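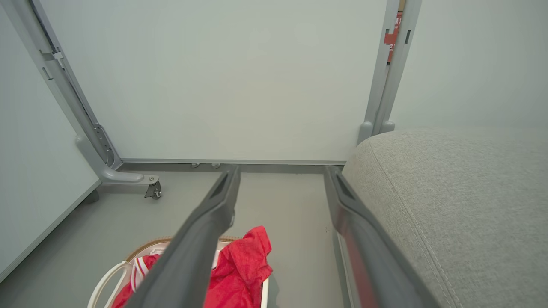

Support log: laundry cell, gripper misses cloth in basket
Search tickets Search all queues
Posted in November by the cell maintenance desk

Status: closed, one follow-up open
Cell: Korkell, sofa-side laundry station
Arm software: Nurora
Gripper: Grakum two-finger, long fingers, wrist camera

Reported problem
Gripper closes on a garment in the basket, lifts, and comes up with nothing. First seen on the morning shift. Operator says it is worse on the left side of the basket and worse with soft clothing. Towels mostly fine. No error on the panel, the cycle just goes on to the next step with empty fingers.

8:20
Pulled the cycle history. Last 100 picks, 31 empty. Normal for this cell is 3 or 4. Empty picks start after the finger swap on the previous late shift. Nothing else changed according to the change sheet. Asked the late shift what they used for the swap and got the torque card back filled in, values fine.

8:45
On site. Arm in service mode, basket left where it was next to the sofa. Brought the gripper down over the basket and checked the wrist camera view. Both fingers in view, tips angled in toward each other. Red cloth heaped in the middle and hanging over the rim on the left. Good pile to test on, so left it alone.

9:05
Closed the gripper on a strip of paper. Paper pulls straight out. Closed on two strips, still pulls out. Tips look closed by eye but there is no pressure at the end. Folded the strip over until it held, then measured the fold. Gap at the tips is 0.8 mm with the gripper reporting fully closed.

9:20
Checked finger mounting. Screws tight, no play at the base. Both fingers are the correct part. Jaw zero in the Nurora settings is still the value from the old pair. The new fingers were fitted and the zero was never redone. With the old value the drive stops before the tips meet. A thick towel fills the gap and a thin shirt does not, so this fits the report.

9:35
Redid jaw zero:
- service mode, arm clear of basket and sofa
- opened to full stroke, waited for the drive to settle
- closed at low force until the motor stalled
- saved as new zero, power cycled the gripper
- repeated the close, reading within tolerance

Paper test again. One strip holds and tears before it slips.

9:50
Ran 8 picks by hand from the pendant. 7 good. The one miss was on the left of the basket, fingers came down on the rim and the arm stopped on contact. Different problem from the first one, see below.

10:10
Left side misses. The pick planner takes the basket outline from the stored model and that model has a low rim. The basket in use now has a woven rim that sits higher. When cloth hangs over the left side the planner goes for the overhang and drives a finger into the rim. Raised rim height in the model by 25 mm and turned on the option to prefer the high point of the pile. Overhanging cloth comes along when the middle is lifted.

10:30
Checked clearance on the sofa side while the arm was out. Right finger passes close to the front edge of the cushion on approach. No contact in any of the test picks. The cushion is soft and can be pushed forward by anyone sitting down, so the keep-out box was made 15 mm larger on that side. Cycle time went up slightly. Operator is fine with it.

11:15
Released to automatic. Left running through lunch.

14:40
200 cycles since release. 5 empty picks, no rim contacts, no stops. Force log looks normal. Operator signed off.

Cause
Jaw zero not redone after finger change. Stored basket model did not match the basket in use.

Fixed by
New jaw zero. Basket model and planner option updated. Keep-out box enlarged on the sofa side.

Parts used
None.

Follow-up
1. Jaw zero added to the finger change sheet as a step with its own signature line. Done.
2. Dankwa cell next door runs the same gripper and had its fingers changed in the same week. Paper test needed before next shift. Open.
3. Fingertip wear check at 500 cycles, then back to the normal interval.

Note for whoever picks up item 2: the settings page shows the zero as "valid" even when it belongs to the old fingers. Ignore that and do the paper test.

Contact the maintenance desk | Copyright Korkell Support | Back to top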